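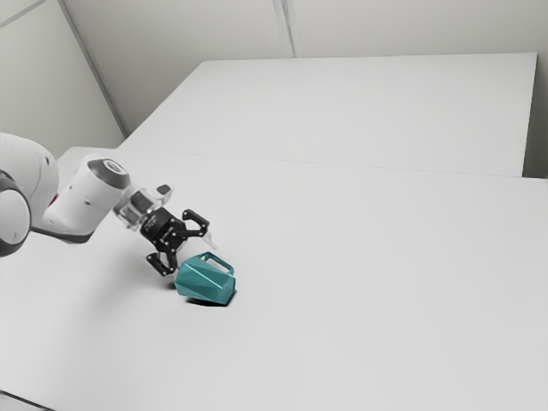 Rirkura Mug Pack — data card

Version of July 6, 2021. Maintainer: Lizelle Mahlangu, Rillport.

What is in the pack

The Mug Pack is an add-on for the Rirkura simulator. It contains 200 episodes with one arm and one mug, each limited to 50 seconds. Every episode is saved with joint positions and colour video.

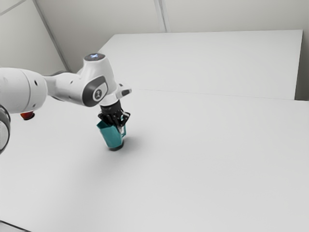 Grasp labels were written by hand by Fatima Kekana and Riaan Gumede. The label names the part of the mug which the fingers touch. When they close around the upper portion, as with the teal mug under the black gripper, the label is "top". Unclear grasps are marked "mixed" — please do not train on them without checking.

Views

There is a fixed view of the table and a close view. The close view has less context and is stored in its own folder.
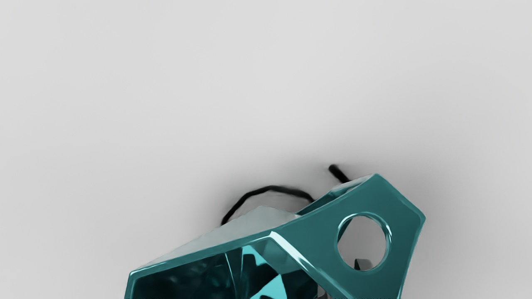
Close view: teal faceted surfaces, round hole, black cable loop.

Known problems

Contact between finger and mug is sometimes too stiff. In 10 episodes the label file is missing; we hope to add it in January. 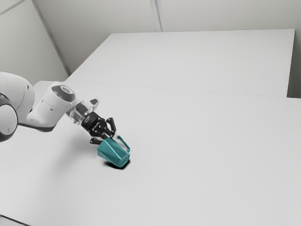

Table view: tilted cup, grip near the mouth.

Licence

Free for teaching. For commercial use, write to Ntombi Sibiya at Nkuna.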